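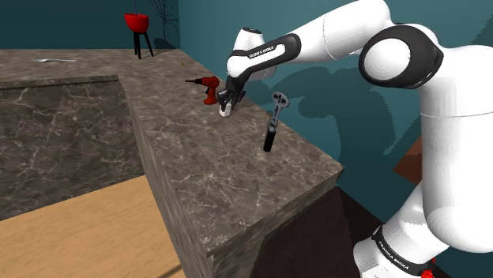
Gultovura is a baked custard tart from the town of Clormont, made with browned butter, buttermilk and a rye flour crust. It is eaten at room temperature, usually in narrow slices, and is sold in bakeries there from January until the end of spring.

Origins

The tart is generally traced to the Bremerov bakery, which sold it as a way to use the buttermilk left from its own churning. Early versions had no sugar in the crust and were sweetened only with malt syrup. White sugar came in later, and most bakeries now use both. The name was first applied to the crust alone and only later to the whole tart.

Preparation

The crust is made from rye flour, cold butter, salt and a little vinegar. It is pressed into a shallow pan, chilled, and baked blind until firm. For the filling, butter is cooked until the milk solids turn brown, then cooled and beaten with egg yolks, sugar, malt syrup and buttermilk. A standard pan takes 455 grams of buttermilk and 102 grams of butter.

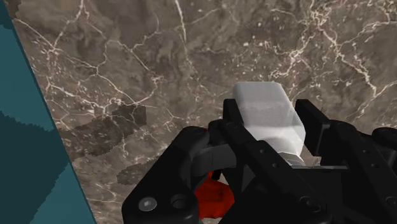 White container on a stone-patterned surface.

The tart is baked in a low oven until the edges are set and the center still moves slightly. It has to cool completely before cutting, or the filling runs. Many bakers leave it overnight. The top is left plain or dusted with malted milk powder.

Variations

The Nikolaidis bakery makes a version with orange peel in the filling and a thinner crust. Home cooks often replace the rye flour with crushed graham crackers. A smaller form, baked in muffin tins, is common at school sales and needs much less time in the oven.

Reception

The tart became better known outside Clormont after a recipe was printed in a regional food newsletter in April 2020. The newsletter received 614 letters about it, many of them on the amount of sugar.
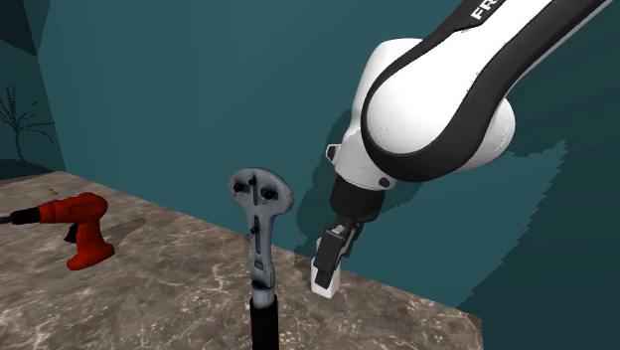 One reader wrote that the filling was far too sweet as printed, and that cutting the sugar by a third and adding more salt brought it closer to the tart she remembered. Later printings of the recipe list the smaller amount of sugar and give the malt syrup as optional.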